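Search this site Go

Tramorley Sample Prep, Arm Bench Walk-Through
Inspected Jul 26, 2018. Next check: September.

Great visit! This bench changed faster than any other on my round, and the crew had plenty to tell me. Comments follow each item.

1. Base and mounting board. OK
Base sits square on its board, no play when pushed by hand. Bolts marked with paint pen, which I'd love to see on every bench.

2. Cables. WATCH
Slack is fine at full reach. Please add one more tie near the base before September. 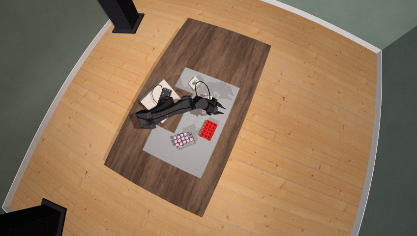 Arm, red tray and pink-capped containers on the gray mat.

3. Stop button. OK
Tested 4 times from both chairs. Everyone on shift knew where it was without looking, including the two newest people.

4. Hands and wrists. MUCH BETTER
The old routine was 700 tubes a shift, all by hand, and the injury log showed it. Staff now load racks and check labels, and they told me they go home less sore. One tech has taught herself to edit the Skastia move list and is already showing the night crew (wonderful to see).

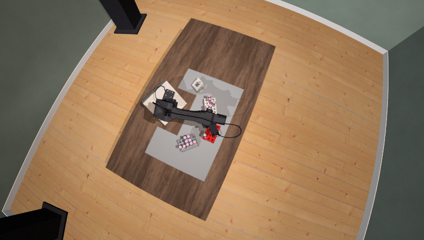

The trade-off is attention. Watching an arm is duller than working, so the crew swaps seats every 10 minutes during long runs. Keep that up. Ask Clamidis for a louder fault tone too, as the present one gets lost under the fans.

5. Labels and grip. OK
Cap labels should be readable while a tube is held. The crew reads each one aloud at pickup, a habit they came up with themselves. 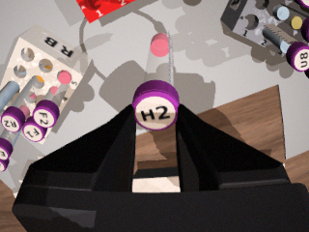
6. Training records. ACTION
Two sign-offs missing from form 151. The Ríos site keeps its forms in a binder at the bench, and I'd copy that.

7. Staff comments
"I was worried about my hours. So far they're the same, and I get to do the interesting part."
"More stools please."

Stools: agreed, sent to purchasing.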